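Reviews > PC Cases & Storage > Second-hand
Print this page | E-mail this to a friend

Tool-free drive caddies: worth paying extra for?

October 4, 2022

Every seller of used office towers says the same thing in the listing. "Tool-free design." It gets put up there with the processor and the memory as if it were worth money, and going by the prices I saw all through September it does add a bit. So I bought a Kelo tower from a refurbisher, plus a pair of spare caddies sold under the Zindora name, and lived with them for a month to see whether the claim stands up.

I should say where I'm coming from. I have been putting hard drives into computers with four screws for a very long time and I have never lain awake over it. Screws are cheap. A screwed drive stays where you put it. When someone tells me a piece of bent plastic is an improvement on that, I want to be shown.

The idea is simple enough. The caddy is a U-shaped plastic tray with little pins on the inside of each arm. You spread the arms, drop the drive between them, let go, and the pins find the screw holes. Then the whole thing slides into the bay and clicks. To get it out you squeeze or lift a tab and pull. The seller reckoned I could swap a drive in 30 seconds. With the power off, the side already open and the cables already off, yes, I can. Add the bits he left out and it's more like the time it takes to make a cup of tea, same as it ever was.

First the good. The Kelo caddy grips a full-size drive firmly, and with the case on its side there was no wobble I could feel. The rails are smooth and it goes in the right way round or it doesn't go in at all, so you can't really make a mess of it. I lent the tower to Vesna Kovačević, who had never opened a computer before, and she had the drive out and back in with no help from me beyond telling her to unplug it first. I'll give it that. She did then spend a good while hunting for the power plug that goes in the back of the drive, and no caddy will help you there.

Now the less good. The plastic is thin. You have to bend the arms every time you change the drive over, and plastic that gets bent every time will sooner or later stay bent. One of my two Zindora spares arrived with a pin already missing. The other fits, but it is tighter than the original and needs a shove at the end that I didn't enjoy giving to a hard drive. Yu-ting Tam, who looks after 300 of these machines for a living, told me she keeps a bag of caddies robbed from dead towers and wouldn't buy the copies at any price. I wish I'd asked her first.

There's the noise, too. Screwed into a metal cage, my old drive is a low hum. In the plastic tray it has a faint buzz on top when it's busy, which comes and goes. I stuffed a bit of felt down one side and it went away. You shouldn't need felt.

I also copied 736 files back and forth before and after a dozen or so swaps, to see if all the in and out had upset anything. It hadn't. I wouldn't call that proof of much.

The caddy doesn't work alone, of course, and the layout of the case matters just as much. 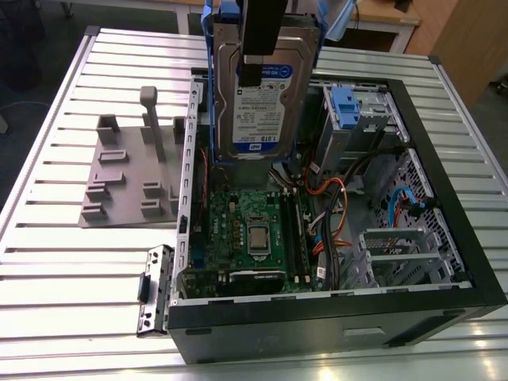
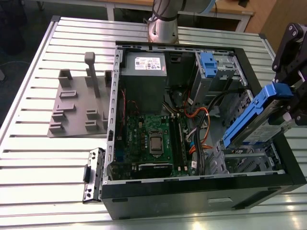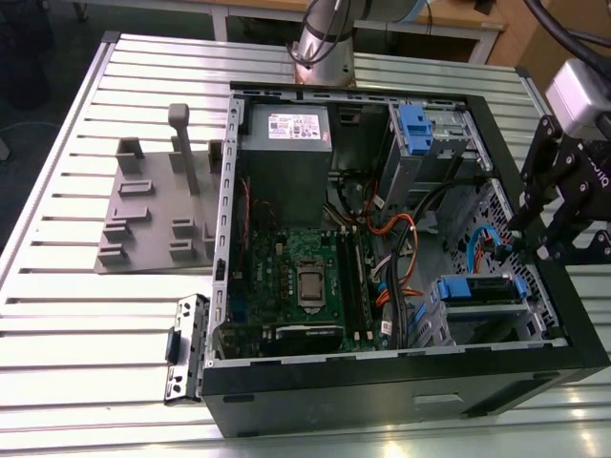 Cable room is what I'd look at before handing over money for any used tower, tool-free or otherwise. Sellers photograph the front and the sticker, and you want the inside. On a case built along these lines the orange and red power wires run across the middle in a bundle, and anything you lift out or lower in has to get past whatever is looped near the bays. The blue plastic is easy to spot, which I'll admit is a decent bit of thinking, as you know straight away which parts are meant for your fingers. But I've pinched a wire under a caddy twice now on the Kelo, and both times it clicked home and felt perfectly fine. Tuck the cables back before you push, and look again after.

I tried the other approach for comparison, an older Hovland case with plain metal bays and screws. It took me longer, and I dropped one screw into the bottom and had to tip the whole case up to get it out. Against that, the Hovland is quieter, nothing on it is going to snap, and if I lose a screw I have 400 more in a jar. The Eta, which some readers wrote in about, uses a swing-out cage and I haven't had one here, so I can't say.

Would I pay more for tool-free? A little, if I were swapping drives every week or buying for someone who is scared of a screwdriver. For a machine that gets one drive and then sits under a desk for years, no. Check that the original caddies are included, every one of them, and ask for a photo of the pins. Mine had one caddy and an empty bay, and the listing said "complete".

Kelo original caddy: three out of five.
Zindora spare: one out of five, and that's for the one that had all its pins.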